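Zulleo door and bathroom set is finished!! 2,277 kept episodes, all driven by hand in sim, all sitting on the drive as of Wednesday. I've been looking forward to writing this one up for ages, so settle in, it's a long thread.

Quick background for anyone new. Zulleo is our household set. We drive simulated robots through house chores with handheld controllers, record everything (camera views, joint positions, gripper state, what the operator pressed) and then train Ulinard on the lot. The first two batches were kitchens. The new one is doors and bathrooms.

Doors! I could talk about doors all day. In the kitchen batches everything we touched was small and stayed more or less where you left it. A door has a hinge, so the moment you grab it your hand is stuck on an arc and the body has to come along with it. Most of our early episodes were people finding that out.

My first evening on it I drove the arm straight back from the door like I was opening a drawer, and the fingers slid off again and again. Ludger Weidemann watched me do it for a while and then said "draw a circle, Em." Fixed in one go. I was a bit cross and then very pleased.

We used 24 house layouts. The one I have a soft spot for is called Drandley and it has the loudest colours of the bunch. Whoever picked the textures was having a good time. I'm all for it. If Ulinard only ever sees white doors in white walls it'll learn "door" as a kind of paleness.

We learned that the hard way with the cupboards last year. Nearly every cupboard in the first kitchen batch was cream. Put the policy in a kitchen with navy ones and it reached for the fridge. Very confident about it, too.

So for every layout we shuffle materials between sessions: doors, trim, wall, floor, ceiling. Tiles next to marble next to flat grey, no taste whatsoever. The operators get to vote for the ugliest one at the end of the week and it's a hotly contested title.

How a session runs, since a few people asked:

Pick a layout. Pick a task from the sheet. The sim drops the robot somewhere near the start, with a bit of random offset and a random turn. You get ten seconds to look around, then recording starts whether you're ready or not.

That last bit was my idea and I got some grief for it. But when people could start whenever they liked, every episode opened with the robot lined up perfectly, and the policy had no clue what to do when it wasn't. Now the first few seconds are people sorting themselves out, and that's some of the most useful footage in the set.

We also record from more than one view. A close one down by the fingers is great for contact, and hopeless for knowing where you are in the house. A wide one is the reverse. I used to think we could get by on one and save the disk space. I've changed my mind completely.

Couple of grabs from Drandley, both with that glorious green door:

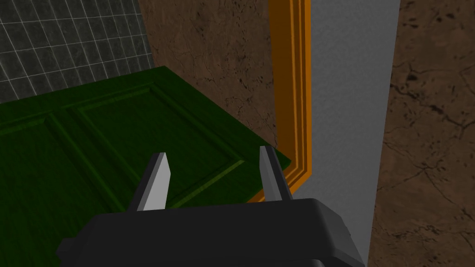
Different view and different grippers, looking through to the bathroom:

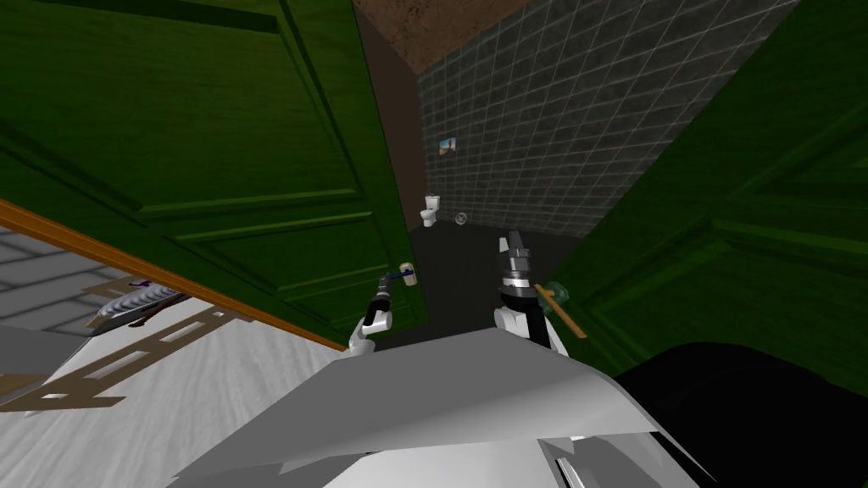
Bohdan Bondarchuk replied almost straight away asking whether mixing different hands in one set doesn't just muddy it, and whether we'd tried training on each gripper separately first.

Great question, and yes, we did! Separate first, then together. On door tasks the mixed version did better in layouts it hadn't seen before. On fine bathroom stuff it was a wash, and for one of the grippers it was a little worse. So I wouldn't call it settled.

My guess (only a guess) is that the part worth sharing is the approach - where to stand, which way to come in, how early to start turning. The last few centimetres belong to the particular hand. We're labelling those two stretches separately in the next batch so we can check.

Bohdan came back with a second one, wanting to know what we do with failed episodes. Oh, I have opinions on this.

We threw out 159 episodes in total. That's on top of the 2,277. A failure on its own did not get you thrown out! What got you thrown out: the physics blew up, a camera stream dropped, the operator was on the wrong task, or someone paused to eat and left the arm hovering.

Failures where the operator noticed and recovered are gold. Lost your grip, backed off, came in again from a better angle? Keep it, tag it, give that person a biscuit. I'd take ten of those over a pile of spotless runs.

Failures where the operator didn't recover stay in as well, but in their own folder. We don't train the policy to copy them. We use them for the little success checker that watches an episode and says yep or nope at the end.

The checker is pretty decent on doors now. An angle past a threshold is an easy thing to agree on. Bathrooms are much harder. When is a thing "clean"? When is an item "put away"? We rewrote the task sheet three times and people still messaged me mid-session to argue about it.

Where we landed: every task has an end state written in one plain sentence, and the operator reads it out loud before they start. Sounds a bit primary school. Cut our wrong-task episodes to nearly nothing.

Oh, and speed. The fastest anyone went was 49 kept episodes in one shift, and that was Ludger, naturally. I looked through them afterwards half hoping they'd be sloppy. They were lovely. Smooth arcs, gentle contact, hardly a wasted move.

BUT. When we trained a test policy with too much of Ludger in it, it drove like Ludger. It took doorways at a clip that works beautifully if you have Ludger's sense of where the elbows are. The policy does not. We heard a lot of collision beeps that afternoon.

So now there's a cap on how much of any task can come from one person. It's a boring rule and it helped more than any change we made to the model this season. If you're putting together your own set and only have one keen operator, at least get a friend in for a few evenings. Different heights, different habits, left-handers especially.

Left-handers! With two arms on the robot you'd think it would even out. Nope. Right-handed people hold with the left and do the fiddly job with the right, nearly every single time. We only noticed when we plotted it. There's now a column on the sheet that says which arm leads.

Someone in my DMs asked what we use for controllers. Pfeiffer built ours in-house, with a trigger for the fingers and a thumb stick for the base. The trigger springs are on the stiff side and by the end of a shift your pointer finger knows all about it. Version two is softer. I've had one on my desk since July and I refuse to give it back.

And someone else asked why bother with sim when real demos exist. We do both! Real ones are slow and precious, so we save them for the things sim is bad at, like cloth and anything squishy. Doors in sim are good enough to learn from, and you can repaint the house in a second. Try getting that past a landlord.

The bit that still bugs me is the latch. Ours are very forgiving. You can turn a handle most of the way and the sim says good enough. Real latches have no such generosity. There's a stiffer version in testing and the operators hate it, so I reckon it's close to right.

Another one on the fix list: going through a doorway while holding something. People drive very differently with full hands, much wider and slower, and we have far too little of it. Half the next batch will be carrying tasks. If you've ever taken a laundry basket through a narrow hall you already know the feeling.

Early numbers from Ulinard on the new set will be a separate thread once I've run the evals properly, with seeds, on layouts we held back. I've seen a few rollouts and I'm grinning, but I've been fooled by a few rollouts before.

One thing I will share now. In one of the rollouts it missed the edge of a door, stopped, backed up a touch, and came around for another go. I made a noise. Ludger came in to see what was wrong. We watched it four more times.

Last call on the ugliest layout vote: Drandley is leading but it's close, and voting shuts at 5 pm. Operators only, sorry Bohdan.

Ask me anything about the set below, I'll be around most of the evening. Data format questions especially welcome, I never get those and I spent weeks on it!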